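31 December 2019

Last entry of the year and I'm spending it on plates, go figure. Today was the two-gripper grasp work for Pace, using the handheld tools, and I wanted to settle where on a plate the fingers ought to close. We'd been going for the side rim, and the Sirkmont policy kept picking up a twist from it (34 bad grasps in the last set of 1,000, nearly all plates — bowls were fine!).

So the new rule is low rim, plate on its edge, hold for 3 seconds before moving. I like it a lot better already.

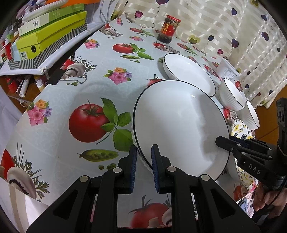 Low-rim grasp on the big white plate, ridged pads closed on the edge.

One worry is glare. A glossy plate turned to the side throws back a bright patch, and the Rarkent pose tracker hates those. I'm keeping the shiny ones in anyway, the policy has to meet them sometime.

To do: rerun the twist numbers on low-rim demos only, ask Plalulico for 2 more sets of ridged pads, and write the hold time into the protocol before February.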